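Bimanual pick planner keeps choosing the wrong arm
Forum > Software > Motion planning and control
Page 1 of 1

trolow_dan
Posted in May, 9:12 pm

Okay, I've been staring at this for too long and need other eyes on it. Two arms, one table, a blue bin in the middle, toy animals in the bin. The job is to get the animals out of the bin and onto the table, whichever arm makes sense. Perception is fine, or I think it is. Grasp candidates look good in the viewer. The thing that drives me up the wall is arm assignment.

What I do now: score every grasp for both arms, cost is joint travel from the ready pose plus a penalty for getting near joint limits, cheapest one wins. With one toy in the bin it's great. With two toys it'll go for the far one, reach right across the bin with the wrong arm, and then the other arm has no collision-free path to anything, so the planner sits there until the timeout (30 seconds, yes I know).

Ready pose for both arms, with the horse and the pig in the bin:

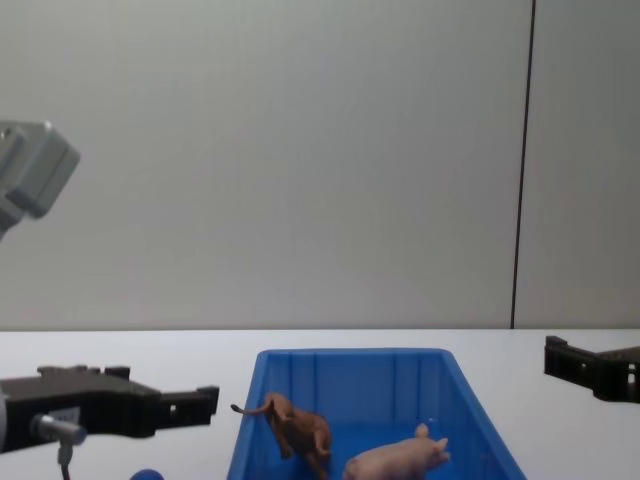

Things I've tried already

1. Bumping the joint limit penalty. Changed nothing I could see.

2. A hard split down the middle of the bin, left arm gets the left side, right arm gets the right. Works until a toy lies across the line and then neither arm owns it. Ha.

3. Planning both arms together as one big group. It solves! But it's so slow I could go make a sandwich, and the paths are goofy, elbows everywhere.

I'm on the Mistier planner, stock settings, with my own little task layer on top in Python. Any ideas before I rip the whole cost function out?

kestrel_77
9:40 pm

Your cost doesn't know the other arm exists. You're scoring each grasp like it's the only thing that will ever happen. Score pairs. Two toys, two arms, that's a tiny table, just do them all and pick the cheapest pair that doesn't collide. Even a dumb swept-volume check between the two approach paths would kill the reach-across ones.

Iman Bensaid
9:58 pm

+1 to pairs, but I'd look at the grasps first. That horse is on its side with the legs going every which way and its rear end practically touching the pig. What does your grasp scorer think about clearance to the neighbor? I bet a lot of your "good" candidates on the horse put a finger straight into the pig. So the planner throws them out late, and what's left over is the weird cross-body stuff.

We had the same symptom at my last job and I spent two weeks blaming the assignment code. It was the grasps all along.

trolow_dan
10:06 pm

Hmm. The scorer only checks against the bin walls and the table. The other toy is in the point cloud but I mask it out when I segment, so... yeah. It's not there as far as the gripper is concerned. Oof.

Iman Bensaid
10:09 pm

Well there you go :)

Struan Lamont
10:31 pm

Going to disagree with both of you a little. Pairs are fine for two toys. Put ten in there and the table blows up, and you'll be back here asking about that. And I don't see why both arms need to be committed at once. Pick one target, pick one arm, leave the other arm parked, execute, look again. The bin will be different after every pick anyway, stuff rolls. Planning the second pick from the first picture is asking for it.

Also your ready pose is way too low. Both grippers are sitting barely above the table, on either side of the bin, pointed in at it. Every top-down grasp has to go up and over the wall before it can come down. Your joint travel cost is full of that climb and it's drowning out the part you care about. Raise the ready pose until the fingers clear the rim and see what the numbers do.

kestrel_77
10:44 pm

Parking one arm means you paid for two arms and use one. Sorry, but if cycle time matters at all that's a non-starter. And the table doesn't blow up, you prune to the top few grasps per toy first. I've run it with a full bin and it was never the slow part.

Struan Lamont
10:52 pm

Did he say cycle time matters? He said it times out. I'd take slow and finished over fast and stuck. Get the one-arm version solid, then let the second arm start moving while the first one retreats. You get most of the time back and only ever need one new plan.

trolow_dan
11:03 pm

Cycle time matters some, I'd like to get under what the old setup did but nobody's standing over me with a stopwatch. Fair point on the ready pose. I set it low so the fingers would already be close, which made sense in my head.

ornier_fan
11:20 pm

Dumb question maybe, do you have the cable in your collision model? There's one hanging off the fitting under the left gripper, goes straight down. If the left arm crosses over the bin, that could drag across the rim or the toys and your planner would call it a perfectly good path. I just stick a skinny capsule under the gripper, a bit longer than the slack. Costs you some solutions but they're the ones you didn't want.

trolow_dan
11:26 pm

Not a dumb question, no it isn't in there. Adding it to the list. The list is getting long!

Iman Bensaid
11:34 pm

Careful with the capsule though. Fixed to the gripper, it rotates with the wrist, and a real cable just hangs. Tilt the gripper and your fake cable sticks out sideways and blocks half the bin. I'd rather put a soft cost on wrist tilt for that arm and skip the geometry.

ornier_fan
11:41 pm

True, mine is nearly always pointing straight down so I never noticed. Depends how much tilt he needs, I guess.

trolow_dan
Next day, 6:15 pm

Update! Did three things today, in this order so I could tell them apart.

Stopped masking the neighbor toy in the grasp check. Candidates on the horse went from 70 down to 47, so Iman was right, a big chunk of them were running into the pig.

Raised the ready pose. Costs between the two arms are now properly different for each toy, before they were all mush.

Did Struan's version, one target, one arm, look again. No timeouts so far, but I've only run it for one evening so don't hold me to it. It still picks the far toy first now and then and I don't fully get why. I'm dumping the costs per candidate tonight.

kestrel, I do want to try the pairs with pruning after this, I have a branch started. Does your swept-volume check run on the full arm or only from the elbow down?

kestrel_77
6:48 pm

Elbow down. Upper arms never got close on mine, but check yours, your bases might be nearer together. And log the rejected pairs too, with the reason. You'll want that way more than the winners.

Struan Lamont
7:02 pm

Agree with kestrel on the logging, put it on the record. For the far toy thing, check whether you're comparing cost from the ready pose or from where the arm is when it looks again. If it hasn't made it all the way back, those aren't the same.

trolow_dan
7:10 pm

...it's from the ready pose. Hard-coded. Going to go fix that.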